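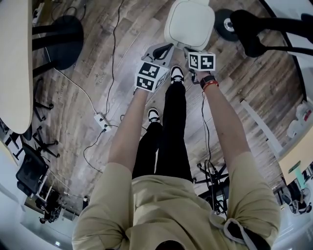
*Pinching a soft item with the two hand-held grippers, one in each hand.*

## Student demonstrators wanted, Pomau project

The Espiritu robotics club is looking for students to record handling tasks for Pomau, our two-arm project. You lift, turn and put down household items with a pair of hand-held grippers, and the recordings go into training the arms. We have 100 usable recordings and want 1,000 by the end of September.

- Sessions run 40 minutes, starting at 4:30 p.m. in the club room
- Open to any enrolled student, no programming needed
- You'll be on your feet the whole time, so wear closed shoes
- Both hands are used for every task

Demonstrators who finish six sessions may join the fall build team without an interview.

To sign up, leave your name and free afternoons with Dindo Dumlao at the club desk. Questions about the tasks go to Nestor Cabrera.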